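Werkstattbesuch in Karnholm: Bindung, Papier und Kleinauflage

Februar 2024

Die Buchwerkstatt Karnholm öffnet zweimal im Jahr ihre Räume für Gestalter, Bibliotheken und Verlage. Gezeigt wird der vollständige Ablauf einer Kleinauflage, vom gefalzten Bogen bis zum gepressten Band. Der Rundgang dauerte knapp drei Stunden und folgte der Reihenfolge der Fertigung.

Station eins: Papierlager. Gelagert wird liegend, in Originalriesen, bei konstanter Luftfeuchte. Auf jedem Stapel ist die Laufrichtung mit Bleistift vermerkt. Für Werkdruck verwendet die Werkstatt überwiegend ein ungestrichenes Papier aus Ulham, für Vorsätze ein etwas festeres aus derselben Fabrik. Zwei Musterbände aus identischem Papier lagen zum Vergleich aus, einer mit Laufrichtung parallel zum Rücken, einer quer dazu. Der zweite sperrt beim Aufschlagen deutlich und zeigt am Bund eine leichte Welle. Für Studierende im ersten Semester wäre allein dieser Vergleich die Anreise wert.

Station zwei: Falzen und Zusammentragen. Gearbeitet wird in Lagen zu 16 Seiten. Das aktuelle Projekt, ein Künstlerbuch mit dem Titel «Tanasarn», umfasst 273 gezählte Abbildungen auf unpaginierten Seiten. Die Reihenfolge der Lagen wird über Flattermarken am Rücken kontrolliert. Die Auflage beträgt 200 Exemplare, hinzu kommen 2 Belegstücke für das Archiv der Werkstatt. Zusammengetragen wird von Hand. Eine Maschine ist vorhanden, lohnt sich nach Auskunft der Werkstatt bei dieser Stückzahl wegen der Einrichtezeit aber nicht.

Station drei: Heften. Fadenheftung auf Bänder, wahlweise offene Rückenheftung ohne Einband. Die offene Variante ist bei Künstlerbüchern verbreitet -- sie legt sich vollständig flach, bietet dem Rücken aber keinen Schutz. Der verwendete Leinenzwirn wird vor dem Heften gewachst. Auffällig war die geringe Fadenspannung. Begründet wurde sie mit dem weichen Papier, das an den Einstichlöchern sonst ausreißt. Zur Haltbarkeit der offenen Heftung bei häufiger Ausleihe lagen keine Zahlen vor, was für die anwesenden Bibliotheken vermutlich die wichtigste Frage gewesen wäre. 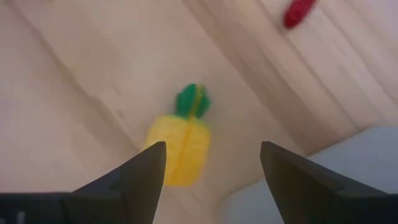
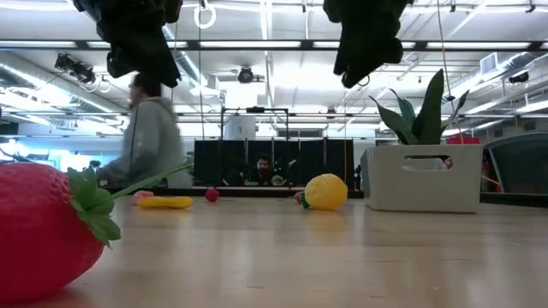 Station vier war dem Einband gewidmet. Die Werkstatt kaschiert Überzugspapiere selbst und lässt nur die Prägungen extern ausführen, bei einem Betrieb in Putbridge. An den Musterdecken ließ sich gut ablesen, wie stark die Oberfläche die Farbwirkung bestimmt. Den Unterschied kennt man von Spielzeugobst: Das Rot einer glänzenden Erdbeere setzt Lichter, das Gelb einer weich und leicht faserig wirkenden Ananas bleibt geschlossen. Bei Gewebe und Folie verhält es sich ebenso. Ein gesättigtes Gelb auf Naturgewebe wirkt ruhig und flächig, derselbe Farbton als glänzende Kaschierung dagegen je nach Blickwinkel deutlich heller oder dunkler. Wer Decken nach Bildschirm oder gedrucktem Fächer bestellt, sollte deshalb in jedem Fall ein Handmuster auf dem vorgesehenen Material anfordern.

Für «Tanasarn» wurde ein graues Gewebe mit blinder Prägung gewählt. Die Prägetiefe war an den drei gezeigten Probedecken unterschiedlich. Die flachste Variante verschwand bei Streiflicht von oben fast vollständig, die tiefste hatte die Pappe sichtbar verformt. Entschieden hat man sich für die mittlere. Das Stegmaß am Falz wurde nach dem ersten Blindband um einen Millimeter vergrößert, da der Deckel beim Öffnen am Vorsatz zog. Solche Korrekturen sind im Kostenplan der Werkstatt pauschal enthalten, ein zweiter Blindband nicht.

Station fünf: Pressen und Trocknen. Die Bände stehen über Nacht zwischen Pressbrettern mit Messingkante. Erst danach wird kontrolliert, ob die Vorsätze faltenfrei sitzen. Die Ausschussquote nannte man auf Nachfrage nicht. In der Ecke lag ein kleiner Stapel verworfener Exemplare, bei denen der Leim am Kopf durchgeschlagen war.

Kritisch anzumerken ist die Akustik. In der Hefterei lief während der Erläuterungen eine Absaugung, und ab der dritten Reihe war wenig zu verstehen. Ein gedrucktes Datenblatt je Station hätte geholfen. Ausgegeben wurde lediglich ein Faltblatt mit Preisliste, ohne Angaben zu Grammaturen oder Leimtypen. Die Musterbände durften dagegen ohne Handschuhe geprüft und vollständig durchgeblättert werden, was bei vergleichbaren Terminen selten gestattet wird.

Anreise: Vom Bahnhof Karnholm sind es zwölf Minuten zu Fuß, der Eingang liegt auf der Hofseite. Die Werkstatt ist nur über eine Treppe erreichbar. «Tanasarn» soll im März ausgeliefert werden, Vorbestellungen nimmt die Werkstatt schriftlich entgegen.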